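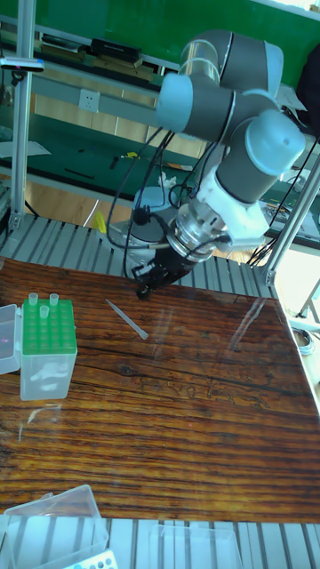 Quick answers on sowing from the Vandalgate seed swap, as the same things keep landing in the inbox. Read before emailing please. Most of it is spacing. Sow in a grid, evenly, small round holes in straight rows like the bright green rack on the left of the table, and thinning out takes minutes. Scatter by hand and you'll be there all evening. Updated 11 December 2019.

How many packets can I take?
As many as you bring, plus two. First-timers get the two anyway. We had 244 packets left over in August so don't be shy.

Do you post seeds?
UK only. Stamped envelope, padded if it's beans. Peas too — they get crushed in the sorting machines.

What compost?
Anything fine and peat-free. Sieve it if it's lumpy. Don't use stuff straight off the heap, too rich for seedlings and full of weeds.
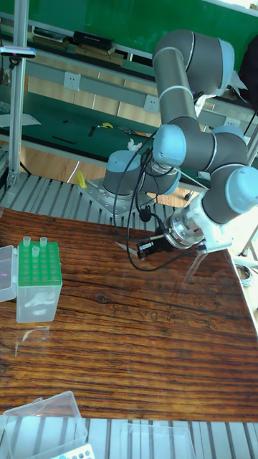

Arm and black cables, wooden tabletop.

Is the Ekström kale any good?
Yes. Slow to start, then won't stop. Sow April or May, net it against pigeons. Packet number is 309 on the list, not 1004 — that's the Dillo lettuce, sorry, old list had them teh wrong way round.

My seeds are years old. Bin them?
Test first. Ten on damp kitchen paper, in a bag, somewhere warm. Parsnips, don't bother, buy fresh every year. Tomatoes keep for ages.

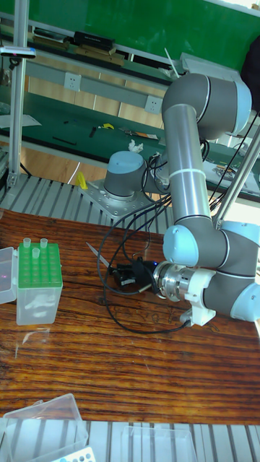 One swapper wrote in to say her leeks came up fine from a packet six years out of date, she just sowed them twice as thick, and could we please stop telling people to throw leeks away. Fair enough. Leeks now moved to the "try it" list.

Can I bring F1 seed I've saved myself?
Rather you didnt. Won't come true. Unopened shop packets of F1 are fine.

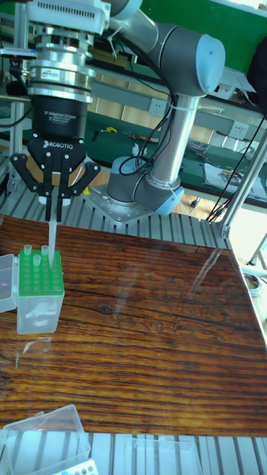

Labels — what do I write?
Variety, year saved, where grown. Pencil. Pen fades on a windowsill and then it's mystery squash.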